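4.2 Rules for handling pans and hot cookware

This section applies to all Rodix arms which work at a cooktop, in the simulator and later in the real kitchen. Read section 4.1 first. The rules are the same in both places, so that a program which passes in simulation does not need new limits afterwards.

1. Load the kitchen file and check that its version is 504.
2. Set the arm to reduced speed. The setting is kept for the full task.
3. Confirm that the stop zone is active on all sides of the cooktop.
4. Move the gripper to the waiting point and hold it there for 2 seconds.
5. Close the fingers on the handle only. Never grip the rim.

Note: If the grip check fails 2 times, stop the program and write the reason in the log. Do not raise the grip force to pass the check.

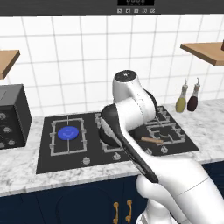 Grip position is the point where most programs are rejected in the Plemanbridge review. The fingers must close on the handle far enough from the body of the pan, and the wrist must have a free path up and back. When the wrist is over the cooktop, as with the black frying pan here, the arm can hide part of the pan from the view, so do not judge the contact from one view only. Check also what else is within reach: the two glass bottles to the right of the cooktop must be entered as obstacles, and the thin stick on the right grate as a loose object.

6. Lift the pan straight up before any sideways movement.
7. Put it down only on a surface which is marked as free in the file.
8. Open the fingers, move back, and save the run.

CAUTION: A simulated burner gives no heat to the gripper. Before the first real run, fit the Lornard finger covers - the standard ones are not allowed near a flame.

The full list has 29 checks and is kept in the Oprea folder. The next revision is planned for August.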